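발표자 노트: 봉지 분류 셀은 왜 멈췄고, 왜 우리는 그걸 늦게 알았나
음와나이샤 키뉴아 (Mwanaisha Kinyua)

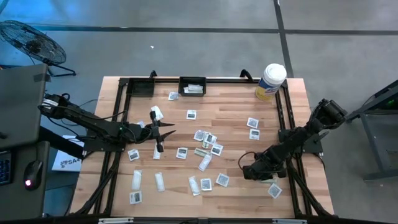 소속: Nyaga 자동화안전팀 / 발표일: 2020년 4월 16일

[슬라이드 1. 시작]
인사는 짧게. 성공 사례를 들으러 오신 분들께는 미리 말씀드립니다. 오늘은 고장 이야기입니다. 사진은 화면에 그대로 띄워 두고 진행합니다. 양팔 셀이고, 작업물은 작은 봉지입니다. 인쇄된 라벨이 붙은 흰 사각 봉지가 많고, 길쭉한 반투명 봉지가 섞여 있습니다. 집어서 검은 트레이에 담는 일입니다.

[슬라이드 2. 사건]
3월 시운전 때 일입니다. 왼팔이 겹친 봉지를 집다가 두 장을 한꺼번에 물었습니다. 제어기는 파지 성공으로 기록했습니다. 손가락이 완전히 닫히지 않았으니 뭔가 잡혔다, 논리는 그게 전부였습니다. 아래쪽 봉지가 이송 중에 빠졌고, 그 자리로 오른팔이 내려왔습니다. 두 팔의 손목이 닿았고 보호정지가 걸리기까지 11초가 지났습니다. (여기서 잠깐 멈출 것. 11초를 속으로 세어 보라고 해도 됨.)
다친 사람은 없습니다. 그래서 보고서 초안에는 "경미"라고 적혀 있었습니다. 저는 그 단어에 동의하지 않았고 지금도 그렇습니다.

[슬라이드 3. 공급사 설명]
Ziradby 쪽 답변은 "케이블 간섭에 의한 일시적 현상"이었습니다. 사진에서 팔을 따라 늘어진 검은 케이블 고리를 보세요. 걸릴 수도 있겠지요. 그런데 로그에는 케이블을 의심할 만한 토크 변화가 없습니다. 근거를 달라고 두 번 요청했고, 두 번 다 같은 문장이 왔습니다.
"일시적"이라는 말이 나오면 저는 재현 시험 횟수부터 묻습니다. 이때 답은 0이었습니다.

[슬라이드 4. 우리가 돌려 본 것]
같은 조건으로 41회 반복. 봉지를 일부러 겹쳐 놓았습니다. 이중 파지가 다시 나왔고, 매번 성공으로 기록됐습니다. 투명한 봉지가 사각 봉지 밑이나 옆에 붙어 있으면 비전이 경계를 놓칩니다. 화면 가운데 뭉친 봉지들을 가리킬 것. 초록빛 도는 납작한 봉지가 다른 봉지 밑에 깔려 있습니다. 데모 영상에는 이런 배치가 안 나옵니다.
질문이 들어오면: 조명을 바꾸면 되지 않느냐고들 합니다. 해 봤습니다. 반사만 다른 데로 옮겨 갔습니다.

[슬라이드 5. 안전 쪽]
검은 프레임이 작업대를 두르고 있으니 안전해 보인다고 하신 분이 있었습니다. 프레임은 팔을 붙이는 구조물입니다. 손이 들어가는 걸 막아 주지 않습니다. 봉지가 빠졌을 때 작업자가 제일 먼저 하는 행동이 뭘까요? 손을 뻗습니다. Vidby 현장에서도 같은 습관을 봤습니다.
위험성 평가서에는 이 동작이 없었습니다. 제가 검토 서명한 문서입니다. 이 말은 빼지 말 것.

[슬라이드 6. 바꾼 것과 안 바뀐 것]
바꾼 것: 파지 판정에 두께 확인 추가. 두 팔의 동시 진입 금지 구역 설정. 떨어진 봉지는 정지 버튼을 누르고 나서 회수.
안 바뀐 것: 투명 봉지 인식. Sunar 비전 모듈의 새 버전이 해결한다고 하는데, 저는 시험 성적서를 아직 못 받았습니다. 받기 전까지 이 셀은 무인 운전 승인을 내지 않습니다.

[슬라이드 7. 질의응답]
시간이 모자라면 슬라이드 3을 줄이고 4는 그대로 둘 것. 로그 원본을 원하시는 분은 발표 후에 저한테 직접 말씀해 주세요.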